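Tabletop organizer

A tabletop organizer, also called a divided box, a desk tidy or (in older household manuals) a parted tray, is a small open container with upright walls inside it, made to keep little things apart from one another on a table, counter or shelf. It is one of the humblest pieces of household equipment and also one of the most commonly owned, and a good many people who would tell you they have no system at all for putting things away will be found, on a second look, to have three or four of these in use around the kitchen. The present article deals mainly with the open plastic kind and with its place in the sorting of dry food, snacks and small packets, though the same box does perfectly good service for pens, sewing notions, charging cords and seed envelopes.

Form

The usual shape is a rectangle with softened corners. The walls often lean outward a little toward the top, a feature molders call draft, which lets the box come cleanly out of its mold and lets empty boxes sit partway inside each other if there are no dividers to get in the way. Dividers may be molded in one piece with the body or made separately to slide in grooves. Fixed ones are sturdier and easier to wipe; sliding ones can be moved as needs change, although crumbs do love a groove.
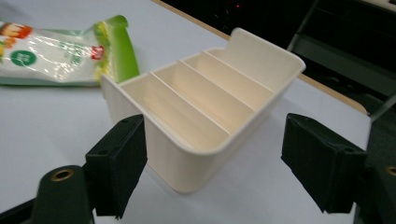 Some boxes have one wall taller than the rest. A tall back keeps flat packets standing instead of flopping over behind, gives the hand something to pull by when the box lives on a deep shelf, and offers a good spot for a label. Boxes with level rims all around are better suited to drawers, where a raised back would catch. Narrow compartments running across the short side are best for things that stand on edge, such as tea bags, soup packets, spice refills and folded sachets, while wide square ones suit loose items like bottle caps and birthday candles.

Whites, creams and pale grays have long been the favorite colors for kitchen use. A light interior shows dirt readily - some owners count this as a fault, others as the whole point - and it makes the bottom of a narrow compartment much easier to see into in a dim pantry.

Materials

Polypropylene and polystyrene are both common. Polypropylene has a slightly waxy feel and bends before it breaks, and it stands up well to years of being dropped. Polystyrene is stiffer and takes a crisper edge, but it can crack at the corners. Wood, bamboo, tin and woven boxes are all made too, and a tin one with a lid was the ordinary thing in many homes before plastics became cheap. Cardboard serves nicely for a trial run, and it is a sound habit to try out an arrangement in a cut-down cereal box before buying anything.

Use with dry food and snacks

Food packets come in such a jumble of sizes that no single box will hold them all, and most households end up with a mixture: a divided box for the small and flat, a deep bin for the puffy, and jars or clips for whatever has been opened. The sorting is generally done on a cleared table with everything brought out of the cupboard at once. It looks like a dreadful lot of mess for the first ten minutes, and then it begins, quite pleasantly, to look like less.
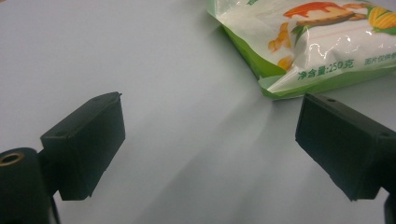 The household writer Rhydian Bevan, whose pamphlet The Clarow Cupboard is still passed around among people who enjoy this sort of thing, advised starting with whatever takes up the most room and leaving the tiny packets for last. He had emptied the shared pantry at the Araya boarding house one August and found 127 separate packages in it, 41 of them opened and folded over. His rule was that an opened package should never go back behind a sealed one of the same kind, and he kept to it strictly enough that the boarders took to calling any half-used bag "a front-row bag."

Bags with air in them, as snack bags usually have, are poor tenants for a narrow compartment. They spring out, or they get squashed down until the contents are broken. They do better lying loosely in a basket, or clipped in a row along a shelf edge. Once a snack bag is partly empty it can be pressed gently, rolled from the top and clipped, after which it will often stand in a wider compartment very well.

Powders and fine starches ask for a little more care. Bags of 500 grams and 1000 grams are too heavy and too slumping for most divided boxes, and a thin film bag can be nicked by the edge of a divider. Cooks who bake often pour the contents into a jar and keep the cut-out front of the bag with it, so that the name and any directions aren't lost. Where the bag is kept, it should be folded along one firm crease, held with a wide clip, and stood upright inside a second container to catch the dust that always seems to find its way out.

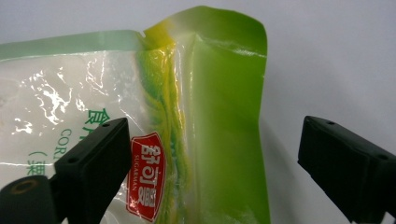
Labeling is a matter of taste. Writing on masking tape is cheap and can be changed in a moment. Packets with print in more than one language, or in a language only one member of the household reads, are worth a handwritten tag, particularly for white powders that look alike from across the kitchen. Flour, starch, powdered sugar and milk powder have all stood in for each other in somebody's gravy.

Care

Most open organizers need only warm water and dish soap. A soft bottle brush reaches between close dividers, and a pastry brush is good for shaking out dry flour before any water goes near it, as wet flour turns to paste in the corners. Drying upside down on a rack is best. Turmeric and chili stains in pale plastic may fade after a day or two on a sunny windowsill.

Related terms

In the Adis catalogs the divided box is listed as a "stander," and the Flusumness Housewares Museum files its own under "caddies, handleless."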